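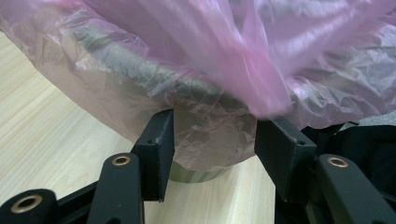 According to Loukia Kalogeropoulos, a film is a wall that leaks at a known rate, and the whole trade consists of knowing the rate. The remark goes back to a lecture at Flolness and has been repeated in most courses on flexible packaging since. Jae-hoon Seol objected to the word "known." The rate printed on a data sheet, he wrote, belongs to a flat sample clamped in a test cell, and very little film spends its working life flat.

Chapter 7
Thin Plastic Films: Thickness, Transmission and Folding

7.1 Scope

This chapter deals with single-layer polyethylene films used for bags, liners and loose covers. Laminates and coated films are left to Chapter 9. The reader should already be familiar with the terms density, melt index and orientation as set out in Chapter 3. Units are metric unless a trade unit is in common use, in which case both are given at first mention.

7.2 Thickness

The thickness of a film is called its gauge. It is measured in micrometers, although many mills still quote it in mils, where one mil equals 25.4 micrometers. A light bag may be made from film of 20 micrometers. A heavy liner may be made from film of 116 micrometers. The two will behave as different materials in the hand even when they are blown from the same resin.

Gauge is never uniform across a roll. Blown film shows bands of thick and thin material that follow the direction in which it left the die. If the die is fixed, these bands stack on top of one another as the roll is wound and produce a raised ridge. Turning the die or the haul-off unit back and forth spreads the bands over the width. The mean gauge is unchanged by this step, and so is the spread of values. Only the place where they fall is altered.

For the exercises in this chapter, gauge is to be taken at evenly spaced points across the full width, with the edges included. The Skadero trial used 37 points per strip. Fabian Lüthi's later treatment of the same readings (see Further Reading) leaves out the outer points at each side and arrives at a smaller spread. Both methods are accepted, provided the report states which was used.

7.3 Color and Light

Most colored film is made by adding a masterbatch, a concentrate of pigment or dye in a carrier resin, to the natural pellets before melting. At a fixed loading, the depth of color depends on the length of the path that light takes through the plastic. A single layer of tinted film therefore looks pale, and a gathered or folded portion looks darker and more strongly colored.

Let T be the share of light passed by one layer at a given wavelength. If surface reflection is ignored, n layers pass T raised to the power n. With T equal to 0.8, two layers pass 0.64 and four layers pass 0.41. Measured values are lower, as each layer adds two surfaces and each surface sends back part of the light.

Haze and gloss are separate quantities. Haze is the share of transmitted light that is scattered through a wide angle. Gloss is the strength of the mirror-like reflection at a stated angle. A creased film can show bright highlights while its haze, measured on a flat portion, remains low.

7.4 Creases

A crease forms when the outer face of a fold is strained past its yield point. Below that point the fold opens again on release. Low-density film recovers well from a loose fold and poorly from a pressed one. The smallest radius to which a film may be bent without lasting strain rises in proportion to gauge.

The first worked problem concerns Moon, a liner grade, and makes use of sample 659 from Table 7.1. The reader should complete the gauge profile before attempting the fold test.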